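Winter bench news from Plornum

It's November, the stove in the studio is lit, and we finally get to tell you about the Vinham bangles! If you came by the open bench in the spring you may remember the lumpy brass trial pieces lying next to the pickle pot. Those were the beginning. The finished bangle is silver, hammered on the outside and left smooth on the inside, and it has an oval shape so it stays put on your wrist and doesn't spin every time you reach for a coffee.

We went back and forth on the hammer for weeks. The flat one gave a nice clean facet, but it looked a bit too polite. Then we tried the old round-faced hammer that came with the Radonjić tools (we bought the whole chest, rust and all) and the metal picked up these soft little dips that catch the light from every side. That was it. Every bangle is now done with that hammer, and we've had to put a new handle on it already.

The bangles are 6 mm wide and come in small, medium and large. There are 4 finishes: bright, satin, blackened, and a half-and-half that started as a mistake and is now the one we all wear. 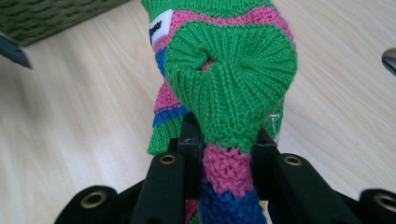 Can I wear a Vinham bangle in the shower?
Plain water won't hurt it, but soap leaves a film that dulls the silver, so it's better to take it off first. Take it off for pools and hot tubs too. The blackened finish needs the most care and will slowly lighten on the high spots, which we think looks great.

On to the earrings. The Rutus hoops are back after a long break, and they're a touch lighter than before. We switched to a thinner tube and changed the catch to a hinged one that closes with a proper click. If you have the old pair and the catch has gone loose, send them in and we'll tighten it for free. Please put your name in the box! We have one lonely pair here with no note.

Ring resizing is open again as well. We can go up or down two sizes on most plain bands. Rings with stones set all the way around can't be resized, so write to us before you order one and we'll mail you a sizer to try at home. Try it in the evening, when fingers tend to be a little bigger than they are first thing in the morning.

Last order day for engraving is 21 November 2019. Initials and dates are fine, and short words fit nicely inside the medium and large bangles.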